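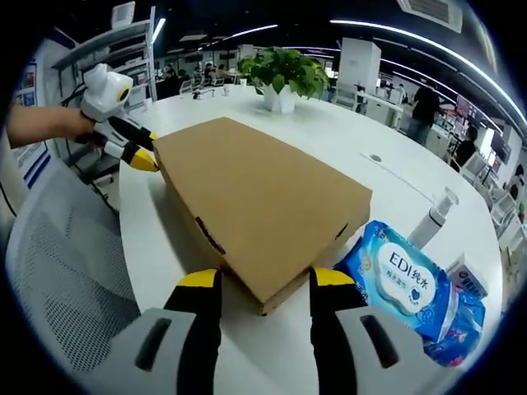

Skellberg Round Meeting Table, White

Item no. 3000-W
In stock at the Horgan warehouse

The Skellberg is a large round table for small meeting rooms, project corners and shared offices. It seats four people with room for papers and a laptop each. The top is white with a grommet hole, so a charger or monitor cable can drop through to the floor without hanging over the side.

A round top suits work that gets passed from person to person. You can open mail on it, sort samples, pack a flat carton or spread out drawings, and everyone at the table can reach the middle. There are no corners to walk into, which helps in rooms where the door opens close to the table.

Specifications

Diameter: 126 cm
Height: 77 cm
Seats: 4
Top color: white
Cable opening: round, gray grommet
Use: indoor only
Assembly: required, two people

Placing the table

Leave enough space behind each chair for someone to walk past. Most office chairs, including mesh-back swivel chairs, will go under the top when the seat is lowered. Chairs with fixed arms may not, so measure the height of the arms before you order.

If the table will stand near shelving or a wall cabinet, check that the doors still open fully. Turn the top before tightening the base so the grommet faces the nearest outlet.

Everyday care

Wipe the top with a damp cloth or a plain water wipe and dry it afterward. Ink and coffee should be cleaned up the same day. For marks that stay, use a drop of dish soap in warm water. Do not use scouring powder, steel wool or solvent.

Flower pots should stand on a saucer or in a closed outer pot. Lift cartons when moving them, as staples and grit on the underside can scratch the surface. Cut tape on a mat, never directly on the table.

Delivery

The top and base ship in separate packages and may arrive on different days. Our driver brings both to the first door on the ground floor. Carry-in to upper floors can be added at checkout. Please inspect the edge of the top before signing and note any chips on the delivery slip.

Returns are accepted on unassembled tables in the original packaging. Assembled tables can be returned only for a fault.

Goes with

Vimier stacking chair, gray
Radari under-table cable tray
Radari replacement grommet cover

The cable tray screws to the underside of the top and fits all Skellberg tables sold since September. For older tables, send us the number on the base label and we will check the fit.

Questions about this table or orders for several rooms: Olesia Koval, office furniture desk.

Page updated 12/6/22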